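3.2 Storage and handling of family albums

Albums were the most common way of keeping printed photographs in the Cillgate households, ahead of boxes, envelopes and drawers. Participants in the two study areas, Clolline and Ballulura, let us look through 80 albums holding prints from several decades. Most had been filled by one person in the household and then left alone for years. Newer prints were often tucked between the pages instead of being fixed in place, and these were the ones that went missing or turned up bent.

We recorded 985 items in all. Of these, 234 were not attached to any page. They included prints, greeting cards, postcards and the occasional ticket stub. Loose items were most often found near the back of the album, where the owner had run out of room or had meant to sort them later — in many cases the matching empty sleeve was a few pages earlier.

Where an album stood also mattered. Albums lying flat in a cupboard kept their loose items better than those set upright on a shelf, and pale covers showed more handling marks along the outer edge. Following Auer, we treat the album and whatever has been slipped into it as one object, and we did not remove loose items to be listed on their own.

Figure 2. An open album with a cream or off-white cover, propped against a wall, with a thin card upright between its pages.
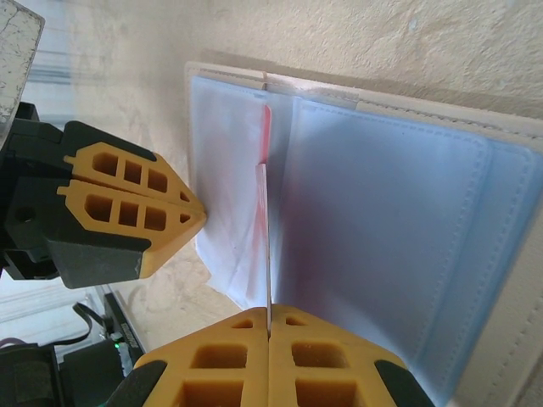
One participant in Ballulura told us that she had stopped gluing anything in years ago, as her children kept asking to borrow the pictures and she was tired of peeling them off the page. Similar comments came up in Clolline, mostly from people who had inherited albums with the prints glued down.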